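How to fold winter knits into a basket
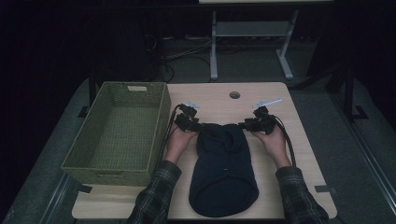
Winter knits keep their shape better folded than hung, and a basket on a shelf holds more of them than a drawer of the same width. Clear a table first and put the basket at one side, within reach. I work with the olive-green woven one on the left and lay each knit flat in the middle, as with the navy piece here, so there is space to smooth it before it goes in. Small knits are the easiest to start with.

1. Shake the item out and lay it flat. Pull any bunched end straight.

2. Smooth the creases from the centre outwards with your palms. Don't tug at ribbing — it stretches.

3. Pick off lint and specks. A strip of tape wrapped round your fingers does the job.

4. Fold hats once across the middle. Fold scarves in half lengthways, then roll them up from one end.

5. Stand everything upright in the basket with the folds at the top. Heavy items go in first, at the far end.

My Skeltine basket takes 7 hats and 2 scarves before it gets tight. If yours has a handle cutout, keep the knits below it or they will catch when you lift it.

I empty the basket in June, wash everything and let it dry fully before it goes back.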